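과목 보고서 최종본 (2020년 8월)

# 설거지 물 사용량과 습관에 관한 조사

## 1. 조사 동기

지난 학기 생활환경 수업에서 가정용수의 용도별 비율을 배웠다. 샤워나 변기에 쓰는 물은 절약 방법이 비교적 잘 알려져 있는데, 설거지는 사람마다 방식이 달라서 비교 자료를 찾기가 어려웠다. 우리 조는 기숙사와 자취방에 사는 학생을 대상으로 설거지 습관을 조사하고, 방식에 따라 물 사용량이 얼마나 달라지는지 재어 보기로 했다.

## 2. 조사 방법

설문은 2월에 온라인으로 진행했고 응답자는 87명이다. 문항은 14개로, 설거지 횟수, 물을 틀어 놓는지 여부, 세제를 쓰는 방법, 그릇을 불려 두는지 여부 등을 물었다. 같은 사람이 두 번 응답한 경우는 나중 응답만 남겼다.

측정은 다음 3가지 방식으로 했다.

- 물을 계속 틀어 놓고 닦고 헹구기
- 닦을 때는 잠그고 헹굴 때만 틀기
- 설거지통에 물을 받아서 닦고 흐르는 물에 헹구기

그릇은 밥공기, 국그릇, 접시, 컵, 수저 한 벌을 한 묶음으로 정했다. 음식물 대신 밀가루 풀과 식용유를 같은 양씩 바르고 10분 동안 두었다. 배수관 아래에 눈금이 있는 통을 받쳐 사용한 물을 모았고, 방식마다 2회씩 반복했다. 세제는 미리 물에 풀어서 사용했다.

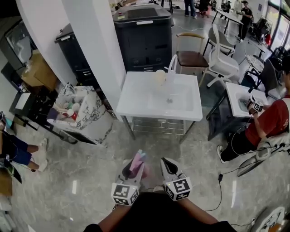
그림 1. 흰색 개수대와 수전. 개수대 위에 컵이 놓여 있다.

## 3. 결과

설문에서는 물을 계속 틀어 놓는다는 응답이 가장 많았다. 이유를 적는 칸에는 "잠갔다 켰다 하는 것이 번거롭다", "손에 거품이 묻어서 수전을 만지기 싫다"는 내용이 여러 번 나왔다. 설거지통을 쓰지 않는 이유로는 개수대가 좁다는 점과 통을 따로 씻어야 한다는 점이 많았다.

측정에서는 물을 계속 틀어 놓은 방식의 사용량이 가장 많았고, 설거지통을 쓴 방식이 가장 적었다. 닦을 때만 잠그는 방식은 그 중간이었으나 설거지통 방식에 더 가까웠다. 기름이 묻은 접시는 세 방식 모두에서 헹구는 시간이 길었다. 첫 번째와 두 번째 측정의 순서는 바뀌지 않았지만, 헹굼을 언제 끝낼지 정하는 기준이 사람마다 조금씩 달라서 값에 차이가 났다.

## 4. 논의

설거지통이 없어도 닦는 동안 물을 잠그는 것만으로 사용량이 많이 줄었다. 응답자들이 번거로움을 이유로 든 점을 생각하면, 그릇을 모두 닦은 뒤 한꺼번에 헹구도록 순서를 바꾸는 쪽이 실천하기 쉬울 것으로 보인다. 수전을 여닫는 횟수도 한 번으로 줄어든다.

기름기는 먼저 종이나 주걱으로 덜어 내는 편이 좋다. 이 부분은 본 측정에 넣지 않았고, 예비 측정에서 한 차례 해 본 결과만 있다.

## 5. 한계

응답자가 모두 학생이고 대부분 혼자 살기 때문에 가족 단위 가정에 그대로 적용하기 어렵다. 반복 횟수가 적어 통계 검정은 하지 않았다. 수압과 물 온도도 일정하게 맞추지 못했다. 식기세척기는 조원 중에 사용할 수 있는 사람이 없어 제외했다.

## 6. 역할 분담

설문 작성과 정리, 측정, 보고서 작성을 나누어 맡았고 측정일에는 조원 전원이 참여했다. 설문지 원본과 측정 기록표는 부록에 실었다.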